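Home Tutorials Workshop Kitchen Garden Ask us Search

How to tame the cables behind (and under) your desk

October
By Akinyi Barasa

I love this job. I know that is a strange thing to say about crawling under a desk with a torch in my teeth, but there are few jobs in the house where one afternoon's work makes such a difference every single day afterwards. No more kicking the router off. No more pulling on a phone charger and getting the lamp. If you have been putting it off, pick a free Monday evening, put some music on and come along with me!

What you need

A six-way extension lead with its own switch, long enough to reach your socket without stretching. A roll of hook-and-loop tape, the sort that sticks to its own back. A cable tray or a length of plastic trunking. A few stick-on clips, a marker pen, masking tape, a damp cloth and a dry one. Mine cost less than a takeaway, apart from the tray, and you can do very well without a tray if your desk has a back rail.

I'd leave the plastic zip ties in the drawer. They look neat on the first day, but you have to cut them off whenever anything changes, and I once went straight through a speaker wire with the snips. (Aroha Bolger, who shares the office with me, still brings this up.) They are also very easy to pull too tight.

Step 1: Turn it all off and pull it all out

Save your work, shut the computer down properly, then switch off at the wall and unplug everything. Yes, everything, even the ones you are sure about. Before each plug comes out, wrap a bit of masking tape round the cable near the plug end and write what it is. "Monitor", "lamp", "printer" will do. Do the same at the other end if the cable comes away from the machine.

Lay the whole lot out on the floor. You will almost certainly find cables that go to nothing at all. I found a printer lead for a printer we gave away two house moves ago, and a charger I still can't put a name to. Put these in a box with a lid, well away from the desk.

Now wipe down the wall, the skirting and the back of the desk while you can get to them. Use the dry cloth for anything electrical. Check each cable by running it through your fingers. If there are splits in the outer cover, bare wire, scorch marks or a loose plug, it goes in the bin and you buy a new one.

Step 2: Decide where the power lives

This is my favourite bit, as it changes everything else. Get the extension lead off the floor! Fix it under the desktop at the back, with the switch facing you, using screws that are shorter than the desktop is thick. Please measure that. Mwangi Shirima lent me his cordless drill for my first go and I came within a whisker of putting a screw up through the top.

If you rent, or your desk is glass, strong sticky pads will hold a light lead for years as long as you clean the surface first and give them a night to grip before you hang anything on them.

Don't plug one extension into another. Heaters get a wall socket of their own. And do add up what you are running off the lead and compare it with the rating printed on it. A laptop charger of 90 watts, a monitor and a lamp is nothing to worry about, but a kettle is a different matter and should stay in the kitchen.

Step 3: Group by where they are going

Put cables that travel together into one bundle. On my desk that makes one bundle going up to the screen, one going down to the computer and one going off to the router. Fold any spare length into flat loops as long as your hand, and wrap a strip of tape round the middle. Don't wind them round your elbow, as this puts a twist in them that never quite comes out.

Wrap a strip every hand's width or so and keep it loose enough to slide a pencil under.

Step 4: Leave slack where things move

Here's the step people skip, and I did too! A screen on an arm, a standing desk, a lamp with a joint in the middle, a keyboard drawer: all of these pull on their cables each time they move. If you strap everything down tight while the desk is at sitting height, the first time you stand up something will pop out, or worse, the socket on the back of the screen takes the strain.
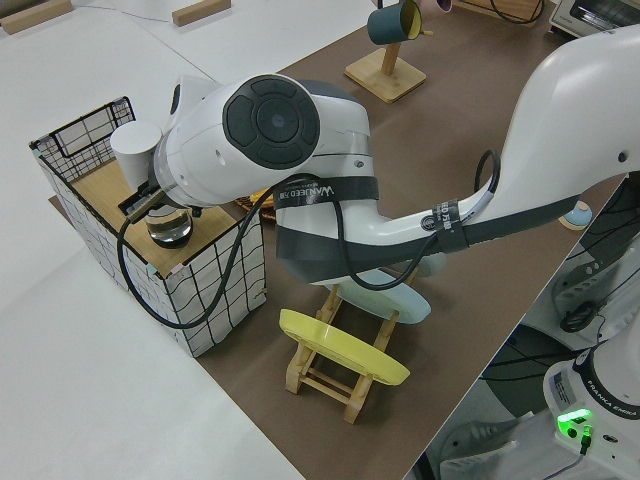

Jointed lamps and screen arms want the same treatment, and I think it's a lovely simple one. Move the arm to its furthest reach, and only then fix the cable. Strap it on the straight parts, either side of the joint, and let it hang free in a generous curve past the bend, much like the black cable drooping in a long loop past the elbow of that white robot arm. Then fold the arm right in and look at where your loop has gone. In the photo it drapes over the front of a basket, and a loop on a desk will find the pen pot or your mug just as easily, so shorten it a little at a time and try again. On a standing desk, do all this at full height (mine goes up to 100 centimetres, yours may go higher) and run the bundle down one leg with a good belly of slack at the bottom.

Try every position twice before you call it done. Watch the plugs while you do it. If one of them wiggles, it needs more slack on that side.

Step 5: Up into the tray

Lift the bundles into the tray, heaviest first, with chargers sitting on top where they can stay cool. Leave some air round them. If you are using trunking on the wall, cut it with a fine saw and sand the ends, then dry fit the lot before you peel off any backing.

Swap your bits of masking tape for proper labels now, if you like. Coloured tape works well too: Upendo Kirui does red for anything that must stay on and green for the rest, and I've pinched the idea.

Step 6: Plug in one at a time

Switch on at the wall, then the lead, then each thing in turn, checking that it works before you go on to the next. If something stays dead you'll know exactly which one.

Keeping it that way

Spend 5 minutes on it every couple of months. Dust the tray, press down any clips that are lifting, and give each new cable a label on the day it arrives. Keep a short roll of the tape in your desk drawer so you have it to hand when the new thing turns up.

A question I had by email from Kwesi Ayaaba was whether to buy shorter cables. For the ones that never move, yes, go for it! For anything on an arm or a lifting desk, keep the longer one.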